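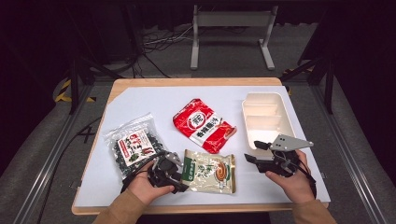 Fatemeh Golestani wrote:
I disagree with the advice to move everything into glass on day one. The factory bag on most dried seaweed and mushrooms is a decent moisture barrier until you cut it. Leave it sealed, write the date on it, and deal with jars after opening. Transferring on a humid day puts damp air in with the food, and then you close the lid on it.

tania_k
Depends on the bag. Thin clear film passes more water vapor than people expect. I weighed one unopened bag of dried wood ear in November and again in spring. Starting weight 132 g, and it had gained just under 2 g. Shelf in a closet, no heat source nearby. I don't know how much of that is the film and how much is the seam.

Foulkes
What scale? Two grams on a kitchen scale is inside the drift for a lot of them.

tania_k
0.1 g resolution, checked against a 100 g calibration weight both times. I'll grant it's a sample of one.

Fatemeh Golestani wrote:
Even if that is accurate it's a gain of 1.5 percent over a winter. Wood ear will still snap at that level. For nori it would matter, for wood ear it doesn't.

S. Pathirana
Percent gain by itself tells you very little. What you want is the relative humidity of the air inside the container after it has had time to settle. Put a small hygrometer in the jar with the food, close it, wait a day, read it. Below 60 you are mostly safe from mold. For crispness you want much lower than that, and for nori I try to stay under 20. My pantry reads 63 for most of the summer, so anything left in a rolled-down bag with a clip ends up near that number sooner or later.

Foulkes
Cheap hygrometers are poor at the low end. Mine reads 27 in a jar full of fresh desiccant, and it should be near the bottom of the scale. Do the salt test first: damp table salt in a sealed bag, eight hours, should read 75. That only checks one point. It says nothing about how the thing behaves at 20.

S. Pathirana
Agreed. I use mine for comparing one jar with another and don't put much weight on the absolute value.

mkettle
Which desiccant are people using? I have the Nulent canisters and the indicator beads went pink in three weeks. Jar is opened maybe twice a week.

Foulkes
Beads turn early on those. Weigh the canister when it's fresh and write the number on the lid. When it has gained a fifth of its weight, regenerate it. Color is a rough guide at best.

mkettle
Regenerate at what temperature? The Nulent leaflet just says "warm oven."

Foulkes
Plain silica gel, 250 F for a couple of hours. Check the canister first. If the end caps are plastic, tip the beads out onto a tray. Orange indicator beads lose their color change if you go much hotter.

tania_k
Has anyone tried the Jalutent jars with the valve lid? 80 cents more per jar than plain ones at my store.

Fatemeh Golestani wrote:
I have six. The valve holds if the gasket is clean, and two of mine leaked after a trip through the dishwasher. Pulling a vacuum removes most of the moist air but does nothing about water already in the food, so you still need desiccant. I would buy ordinary canning jars with new lids and spend the difference on silica gel.

S. Pathirana
Vacuum also crushes anything brittle if you do it in a bag. In a jar it's fine. I would still open factory bags and jar them if the film is thin. On that point I'm with tania_k.

Fatemeh Golestani wrote:
Then do it in winter, with the heat running.

mkettle
Canister was 41.2 g out of the jar, no idea what it started at. Baking it tonight and will post the dry weight.

Contact the moderators | Copyright 2009 Dry Pantry Board | Back to top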